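Skollura Replacement Grip Pads, Revised Version (Set of 2)
For the Stenutmont two-finger gripper 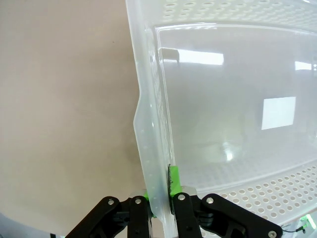
Do I need the revised pads if my gripper still holds parts well?
Order them if your pads came from the first production run. The fault in those pads builds up slowly, and grip is usually the last thing to suffer.

Product details

The set replaces both pads on a Stenutmont two-finger gripper. It fits all finger lengths. The lime green color is the same as before, so check the back of the pad to tell the versions apart: revised pads have the letter R molded beside the screw hole. First-run pads have a blank back.

What went wrong with the first run

Skollura received reports of pads lifting away from their backing plates on grippers used for bin and tote handling. Thin plastic walls put most of the load on one edge of the pad, and the bond between pad and plate started to open there. In 2 reported cases the pad folded under during a lift and the bin was dropped. No injuries were reported.

The gripper's own force reading does not catch this. A folded pad still presses against the part, so the controller sees a normal grip and carries on with the move.

The revised pad is molded through holes in the backing plate and no longer depends on adhesive alone. First-run pads were withdrawn from sale on October 24, 2021.

Checking your pads

Stop the arm, lock out power and open the fingers by hand. Push the edge of each pad sideways with your thumb. If you can see a gap between pad and plate, or the pad moves, take the gripper out of service. Check first-run pads every 1,000 cycles until they are replaced. Do not glue a loose pad back down. Replace pads in pairs, even if only one has lifted.

After fitting, run the pad thickness routine from the gripper menu. The revised pad is slightly thicker and the closed position will be wrong without it – this can crush light parts.

In the box

Pads, revised version
Screws and thread locker
Fitting sheet

Hex key not included.

Returns and free exchange

First-run pads can be exchanged free through Vodovano, our parts distributor. Send a photo of the blank pad back with your gripper serial number. Exchange sets carry the standard 90-day warranty from the date of delivery. Worn revised pads are not covered.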